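Keeping a Record Collection Clean (and the Noisy Stuff Noisy on Purpose)

I own 144 records, most of them loud, and a good half of those came out of damp basements, merch boxes and one very sad storage unit. If you listen to drone, doom, noise or anything where the quiet bits matter as much as the racket, you learn fast which crackle belongs to the band and which belongs to somebody's cat. So this is my cleaning and storing page, which I rewrite every November when the heating comes on and the static starts driving me up the wall.

Start with the brush

A carbon fiber brush, before every side. I know, I know. I skipped it for years and then spent an entire evening convinced my copy of the Diletside live album was a bad pressing, when all it had was fluff. Set the record spinning, rest the bristles on it so lightly you can hardly feel it, let it go around two or three times, then slowly sweep off toward the edge. Don't press. Don't touch the bristles with your fingers either, skin grease travels straight into the grooves.

Wet cleaning at the sink

Wet cleaning is for secondhand records and for new ones that sound gritty out of the shrink wrap (it happens more than it should!). You want:

Distilled water, the gallon kind from the grocery store
A drop or two of plain dish soap, no scent, no lotion
Two microfiber cloths, one for washing and one for drying
A dish rack with wide slots
Something to keep the label dry

For the label I use a plastic lid from a deli tub, just a bit bigger than the label, held flat with my palm. You can buy clamps for this and they work better, but the lid was free and I'm stubborn.

Mix the soap into a quart of the water. Wet the cloth, wring it until it stops dripping, and follow the grooves around in a circle, never across them. Do a full lap, turn the cloth to a clean part, do another lap. Then rinse with plain distilled water, because soap left in the grooves sounds worse than the dirt did. Tap water leaves minerals behind where I live, so I only use it for washing the cloths.

Pat dry, stand it in the rack, walk away. I give each one a couple of hours. My Majimbun double LP went back in its sleeve too early once and came out smelling like a gym bag, and the inner sleeve had stuck to side C.

Skip the rubbing alcohol on old 78s. They're usually shellac and alcohol can ruin them. Vinyl is a longer argument and I'm staying out of it.

The stylus

If everything sounds fuzzy all of a sudden, look at the needle before you blame the record. Use a dry stylus brush, back to front only, in the direction the record travels, with the amp turned down. I do mine every 8 sides. Rohani Yeoh, who I swap records with, dabs hers on a little cube of melamine sponge and swears by it. I tried it and I was too nervous to enjoy it, but her copies do sound wonderful, so make of that what you will.

Sleeves and shelves

Throw out the rough paper inners and get plastic-lined ones. I bought a pack of 100 and thought that would last forever – it lasted until spring. Keep the original printed inner, obviously, just slide it in behind the new one so the artwork stays with the record.

Store them upright, snug enough that they don't lean and loose enough that you can pull one out with two fingers. No stacks! I had the entire Sotinex back catalog lying flat under a guitar amp for one summer, and side A of the first one now rises and falls like a small boat.

Keep them off outside walls and away from radiators. If the shelf gets afternoon sun, hang a curtain or move the shelf.
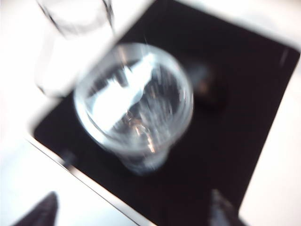

Then there are drinks. I don't let one on the same surface as the turntable, ever, not even when I'm only flipping a side. There's a stool by the couch and that's where glasses live. Guests grumble for ten minutes and then forget.

Stickers and price tags

Old price stickers come off glossy covers with a hair dryer on low and a lot of patience. Take the record out first (please). Warm the sticker for a few seconds, lift a corner with a fingernail, peel it back flat against itself, warm it again. On matte or uncoated sleeves I leave them alone. I took the top layer of ink off the Flolholm split trying to remove a tag, and a white patch is uglier than any price.

Static

Dry winter air is the worst of it. A humidifier in the room helps me more than any gadget I've bought, and so does lifting the record off the mat slowly instead of yanking it. If you have a felt mat that clings to every disc, try cork or leather.

One more for the numbered editions: don't write on the sleeve. My number 2193 has its number repeated on the back in ballpoint by a previous owner, pressed so hard you can feel it from the inside. Soft pencil on a slip of acid-free paper, tucked in behind the inner, with the date you last washed it.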